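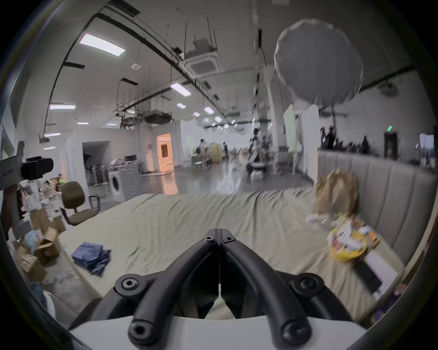 Hand-held gripper over the cloth-covered work table, with a folded denim garment at the left.

Paid participants: evaluation of the Zimden hand-held gripper kit

Vallell is recruiting participants for a paid evaluation of the Zimden kit, a hand-held two-finger gripper used to record household handling tasks for robot training. The kit is sold to laboratories and small automation firms. Release 4 is due to ship in March, and the evaluation will decide the final finger geometry, the handle and the wording of the operator manual.

Reference: 2265
Location: Vallell test floor, Luston
Contract: fixed term, part time, day shifts
Reports to: Stavros Ivanov, evaluation lead

The work

Participants hold the gripper in one hand and carry out short handling tasks at a table. The tasks cover folded and unfolded clothing, paper bags, packaged food, small boxes and crumpled or soft items. Each task is set out on a printed sheet giving the start position, the end position and the permitted number of grasps. A take is recorded from start to finish without a break. If an item is dropped, the take is marked as dropped and kept. Participants do not correct or hide errors, and are not marked down for them.

The full evaluation consists of 3000 takes divided among all participants. Takes are checked the same day for tracking loss, finger occlusion and missing start or end markers. Any take that fails the check is repeated by the same participant where the rota allows.

At the end of each shift participants complete a comfort and fault form. It covers grip force, wrist angle, trigger travel, finger slip, and any point at which the manual was unclear or wrong. Written comments are required as well as scores. "Fine" is not accepted as a comment.

Two finger sets will be compared. Fingers are changed by test floor staff, and participants should not loosen or tighten any fixing on the tool. Report play in the hinge or the base plate at once and stop the take.

Requirements

Applicants must be 18 or over and have the right to work. They should be able to stand at a table for up to an hour at a time, with breaks between blocks, and to use the tool in either hand. Normal or corrected eyesight is needed. Applicants must be able to follow written instructions in English and write short, legible fault reports.

No experience of robotics is needed. Experience in laundry, packing, retail stock work, garment inspection or bench assembly is useful and should be mentioned. Current employees of firms that make or resell gripper hardware cannot be accepted for this round. Anyone with a present wrist, elbow or shoulder injury should wait for a later round.

Left-handed applicants are under-represented in our earlier data and are asked to apply.

What is recorded

The kit records video from the tool, finger opening and tool position. The view from the tool is wide and may take in other people on the floor. All participants and staff sign a recording consent form before entering. Sound is not recorded. Data are stored under a participant number and licensed to purchasers of the Zimden kit for training and testing. Consent may be withdrawn up to the close of the evaluation, after which the takes are merged into the release set and cannot be separated.

Training and pay

Each participant attends one paid training shift, covering tool handling, task sheets, markers and the fault form. It ends with a short practical check. Those who do not pass are paid for the shift and released. Pay is hourly, at the rate stated in the offer letter, and includes breaks and time spent on forms. Repeated takes are paid at the same rate. There is no bonus for speed. Travel is not reimbursed.

Long sleeves must be rolled or pinned, and rings and bracelets removed before a block begins. Lockers are provided.

How to apply

Send a CV of no more than two pages, stating your dominant hand and the shifts you can work, to the recruitment desk at Montoya, who are handling applications on behalf of Vallell. Quote reference 2265 in the subject line. Please do not send video samples.

Applications close on August 21, 2025. Shortlisted applicants will be sent the consent form and a copy of the draft manual before the training shift. Technical questions about the kit may be addressed to Stavros Ivanov through the same desk. Questions about pay and shifts go to Montoya only.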